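Putting Sickles Away So You Can Find the Edge Before It Finds You

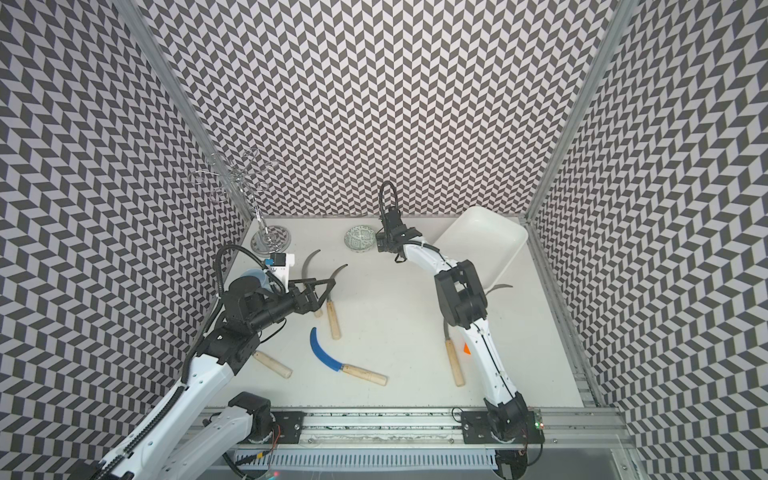 Sickles out on the white table, with the dishes and the tray.

Every gardening site has a page on storing hand tools, and most of them want you to buy something. A magnetic rail, a bucket of oiled sand, a canvas roll with your initials on it. I have tried the sand. It got into everything and I still had rust by July. What follows is duller and costs next to nothing.

You need a table you can wipe down, a tray, two rags, a stiff brush, some light oil and some cardboard. Gloves too, though I don't put much faith in thin ones against a curved blade.

1. Clear more table than you think you need. Sickles take up a silly amount of room because of the curve, and if they overlap you will end up pulling one out from under another. Spread them out first. If there are dishes on the table, move them to one side or put them away.

2. Pick each sickle up by the handle, one at a time. People who have used them for years will tell you they can grab a handful. Renji Sugiyama, who taught me to cut grass with one, used to say so too, and he has the thumb to show for it.

3. Brush off dried sap and soil, working from the back of the blade toward the edge. Never run the brush along the edge itself. Stubborn sap comes off with a damp rag and some patience. The special cleaner I was sold (Clundanance, in a very handsome tin) did no better than dish soap.

4. Dry the blade, then wipe on a thin coat of oil. Thin means you can barely see it. A dripping blade only picks up dust.

5. Look at the handle. Plain wood gets furry after a wet season. A few strokes with 600 grit paper will smooth it down, and a little linseed oil afterward is fine if you like the look. I'm not convinced it makes the wood last longer. Lay any oily linseed rags flat outdoors to dry before you throw them out, as they can heat up and catch fire in a heap.

6. Fold a strip of cardboard over the edge and tie it on with string. Kobori sells a molded blade cover that fits its own sickles well enough and slides off everything else I own.

7. Lay them in the tray with all the handles pointing the same way, toward whoever will be reaching in. If they don't all fit, use a second tray. Stacking them deeper is how the covers get knocked off.

Keep the tray on a shelf that children can't reach, somewhere dry. Check for rust after a month and oil again if you see any. I've read that you should do it every week, and I have yet to meet anyone who does.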